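I've been taking the Siltov magnesium glycinate powder since July, so I figure I've got enough nights behind me to say something useful about it.

Quick background. I'm a bad sleeper and I get calf cramps, the kind where you're up at 3 a.m. hopping on a cold floor and swearing at your own leg. My sister-in-law Zdenka had been on capsules from Casero for ages and kept pushing them at me, but they're huge and I gag on anything bigger than an aspirin. So, powder.

The tub says 200 mg of magnesium per scoop. I started with half a scoop in the evening and went up to a full one after the first week, stirred into warm water with a squeeze of lemon. It doesn't fully dissolve! You get a chalky layer at the bottom no matter how long you stir, and you either swirl and gulp or leave it there and waste it. Cold water is worse. Warm milk was the best of the lot (my husband Bevan says it smells like wet cardboard, but he doesn't have to drink it).

Taste is fine. Slightly sweet, a bit metallic at the end. There's a berry version too, and I'd skip it, it tastes like cough drops.

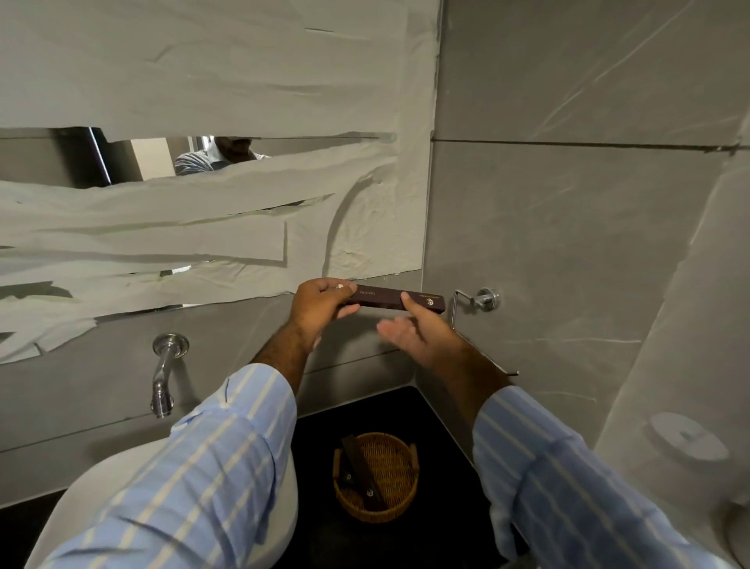

*The mirror, papered over except for the gaps.*

Stomach-wise I had no trouble at all, and I did have trouble with the cheap citrate stuff I tried last year, so that's a big plus for me. Cramps are down a lot. I used to get them a few times a week and I've had 4 since I started, two of those after a long hike when I hadn't been drinking enough. Sleep is harder to judge. I think I fall asleep faster? I still wake up early. If you're hoping to be knocked out, this won't do it.

Things I don't love: the scoop is always buried at the bottom of the tub, the lid cross-threads if you look at it wrong, and the powder clumps once it's been open a while. I moved mine into a glass jar and that helped. Also it's 20 dollars more than the Dalisay one, which has the same dose on the label. I haven't tried that one yet, so I can't tell you if it mixes any better.

I take blood pressure pills, so I checked with my pharmacist before I started, and she had me keep them a few hours apart. Ask yours, especially if you've got kidney issues.

Would I buy it again? Yeah, but I'd wait for a sale and get the plain one. Four stars, and it would be higher with a decent lid.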